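Quinlan folding table, white top

Made by Flillau for laundry rooms, shops and school lost property. The Quinlan has a flat, wipe-clean top at standing height, so you can sort and fold a full load without bending.

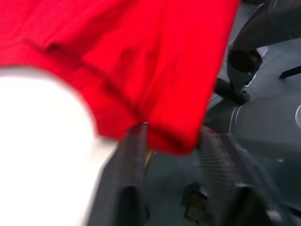
The legs lock with a quarter turn and fold flat for storage. Allow 15 cm behind a door or wardrobe. Rubber feet are fitted as standard – spares are sold in sets of four.

Size and weight
Depth: 70 cm
Weight: 12 kg
Stock code: 405
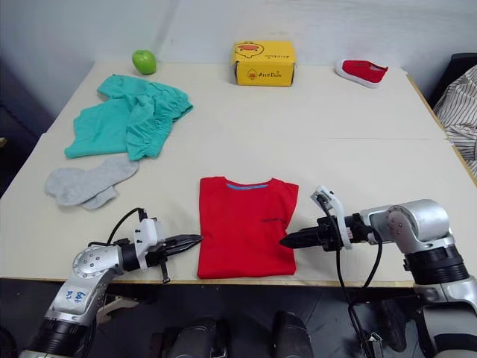
Wipe down with a damp cloth and mild soap. Do not use bleach or scouring pads, and do not iron directly on the surface. An ironing mat is sold separately under the Skakano name. 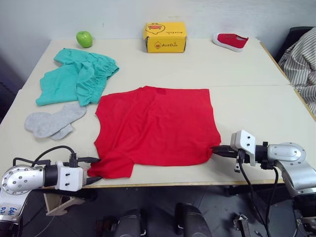
Delivery and returns
Sent from our Halorstead warehouse. Orders placed before noon leave the same day. Returns are accepted within 15 days if the table is clean and in its original box. For trade orders, ask for Lucie Hawthorne.

Prices checked March 1, 2018.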